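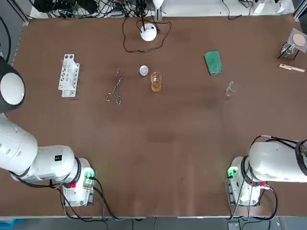 2 min read

When people ask me if machines can do our chores yet, I ask them back: which part of the chore? At Terkell, where I keep the benches in order, everybody talks about the big tasks. I think about the small ones, like a glass beaker, a sponge, or a pair of metal tongs that has to go back to its place.

A person tidies such a table and listens to the radio. For two robot arms each object is a new question. Clear glass on a brown surface is hard even for my eyes, and a sponge must be pressed while a funnel must not.

The brochure from Kassa promises 70 percent less manual work by September. I do not believe it – but I also do not laugh. Moving a rack from one side to the other, yes, this I would give to a machine today. Washing the beaker with yellow liquid still in it, no. I would wait and keep my gloves.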